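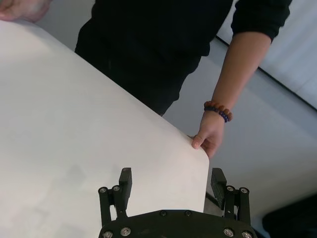
Posted by Esperanza Montoya, 28 December 2021
Forum: Furniture and Refinishing > Tables and Desks

White tabletop with rounded corners, smudges won't come off

I have a big white table we use for cutting fabric and folding laundry. The top is smooth and plain with rounded corners. For a while now it has had pale smudges toward one end, some gray and some yellowish. They are blotchy, without a clear outline, and you notice them more from the side. The rest of the top is off-white and looks a little warmer toward the other end, so I can't tell how much of this is staining and how much is just the color going off.

I bought it used in May. The seller said it was a Wirkenen but there is no label underneath. So far I have tried dish soap and warm water, then window cleaner. Neither one did anything to the yellow parts.

Two questions. What should I try next, and can I take the top off and work on it flat in the garage? I can get a grip on it near the corner and it feels like it lifts a little there.

draserfan
Member

What is it made of? Everything depends on that. If it's a painted top, the cleaner that works on a plastic surface will dull it. Look at the underside and around the screw holes.

Esperanza Montoya

Underneath is a brown board. The white goes around the edge and stops. I don't see any brush marks or chips.

draserfan
Member

Could still be sprayed paint. Put a drop of rubbing alcohol on a cotton swab and rub it somewhere under the lip. If the swab picks up white, stop there.

halfbench
Senior Member

Baking soda and water, made into a paste. Leave it on for ten minutes and wipe it off with a damp cloth. I have a Magbanua desk in white and this is all I have ever used on it. It took off coffee and a ring from a plant pot.

rowhouse_tim
Member

I'd be careful with the baking soda. It is a mild abrasive and on a glossy top you end up with a dull spot that catches dirt faster than before. I did that to a kitchen table and then had to do the whole thing so it matched.

halfbench
Senior Member

You have to be scrubbing pretty hard for that. I said leave it on and wipe.

rowhouse_tim
Member

I wasn't scrubbing hard. I used a cloth. Maybe yours has a tougher finish, but she doesn't know what hers is, so I would start with the alcohol and go from there.

kessler_lane
New Member

The yellow might not be dirt at all. White tops yellow where the sun hits them. Is that end near a window? If it is, no cleaner is going to fix it and you are looking at paint or a cover.

Esperanza Montoya

It was near a window at the seller's house, I think. Here it sits against an inside wall. The gray part does seem more like something on the surface. I'll do the swab test tonight.

Any thoughts on taking the top off?

rowhouse_tim
Member

Sure, but if it lifts at the corner then a screw is loose or missing. Check those first. Don't pull up on the corner to see how far it goes – that is how you strip the holes in that kind of board. Take the screws out, have a second person on the other long side, and lift straight up together. Put it down on a blanket.

halfbench
Senior Member

Also don't stand it on a rounded corner when you go through the door. The edge will crush. Carry it on its long side.

draserfan
Member

I don't see the point in taking it off just to clean it. You can wipe it where it stands. If you end up painting, then yes.

Esperanza Montoya

Swab came up clean under the lip, no white on it. So I went ahead on the top with alcohol on a soft cloth, wiping down with plain water after. The gray smudges are nearly gone. The yellow is lighter in places but still there.

One screw was missing at that corner and another was loose. I found one in the jar that fits. The top doesn't move now, so I'm leaving it on.

kessler_lane
New Member

Then the yellow that's left is probably sun.

halfbench
Senior Member

Or try the paste on a small patch of the yellow before you give up on it.

rowhouse_tim
Member

A small patch underneath, if you're going to do it.

Esperanza Montoya

I may try it under the lip first. Someone at the fabric store told me about a cleaner called Zumisen that is supposed to be for white surfaces. It was $33 for the bottle, which seems like a lot. Has anyone used it?

draserfan
Member

Never tried it. For that money I'd buy a cutting mat and cover that end of the table.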